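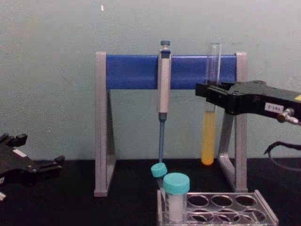 Gillby Bench Gallery: Two Arms and a Test Tube

Search this site Search Go

Welcome to the gallery, and thank you for stopping by! We keep this page for friends of the Gillby project, for students who are thinking of joining us, and for the many kind people who write in to ask what our robots do all day. The short answer is that they pick up small lab things and put them down again, over and over, while we try to find out how much practice they need before they can do it well.

At the stand
The right gripper has its jaws around the upper part of the test tube, with the left one waiting low near the tabletop, open. Between them you'll find our good old stand with the blue bar, the micropipette hanging from it, and the clear rack in front with two teal-capped tubes at its left end.

What we were testing
Most of the work at our Ukgate bench has been about the order in which a robot sees its lessons. Our older method, which we called Grenis, mixed everything together, so a lesson on moving a tube might be followed by one on the rack and then one on the pipette. The newer method, Aebischer, starts with a single glass tube and a clear bench, stays there for a good long while, and only then brings in the neighbors that can get bumped. It sounds like such a small change, and I'll admit that I had my doubts when we first talked it over (I was rather fond of Grenis, having spent a whole winter on it).

We recorded 216 lessons in all, each one guided by a person from start to finish, and both methods learned from exactly the same set. Then we gave each of them 16 tries at moving a half-filled test tube without touching the pipette beside it. Grenis managed 3 clean moves. Aebischer managed 11, and I don't mind telling you there was some cheering in the hallway!

The yellow liquid
People ask about this more than anything else. The color helps us see the level against the blue bar, and it makes a tilted tube easy to spot when we go back through the recordings in the evening with a cup of tea. A move counts as clean only if the tube stays upright the whole way, so we do a great deal of staring at that yellow line.

Where it still goes wrong
The teal caps are our big headache at the moment. Lifting a capped tube out of the rack is going along nicely, but setting it back in the right hole is another story, and a clear rack is hard on a robot's eyes (mine too, by four in the afternoon). Of the 5 tries we gave Aebischer at this before the November break, 2 ended with the tube seated properly. We'd like to collect more lessons with the rack shifted a little each time, and after that we'll try the pipette itself, which hooks over its bar in a way that takes a gentle lift before any sideways pull.

If you teach a class and would like to use the picture, please go right ahead, and do drop us a line to say how it went.

Contact the Gillby project | © Gillby project, Ukgate | Back to top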